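Household Bookkeeping for Beginners
Notes for Week 3: The Envelope Budget

Welcome back, everybody, and thank you for all the good questions last time (I've tried to work most of them in). We're going to set up a monthly budget with paper envelopes, the way my aunt did it for years, and I think you'll find it a friendlier job than you expect.

Start with the money that comes in after taxes. Our practice family, the Tullbergs, bring home $2,000 a month. Write that at the top of a clean page, and then take off the bills that never change - rent, insurance, the bus pass. What's left gets shared among the envelopes: food, clothes, repairs, and a little one for treats, please don't skip that one!

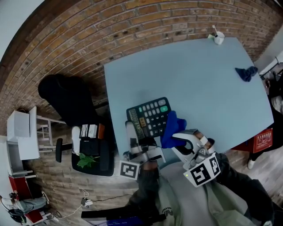
Adding up the page is where most of us slip, so do it twice, once from the top down and once from the bottom up. A plain calculator with big rows of gray keys and one or two colored ones is all you need for this course. When Norbert Vida did the Tullberg page in January he got $1,958 going down and $2,000 coming up, and we found the missing $42 in a bus pass he had entered twice and a refund he had left out.

For next week, please read Botond Major's handout on saving for repairs, and bring your own page with at least 30 days of spending on it. Round to whole dollars if the pennies make you cross. Pencil is fine.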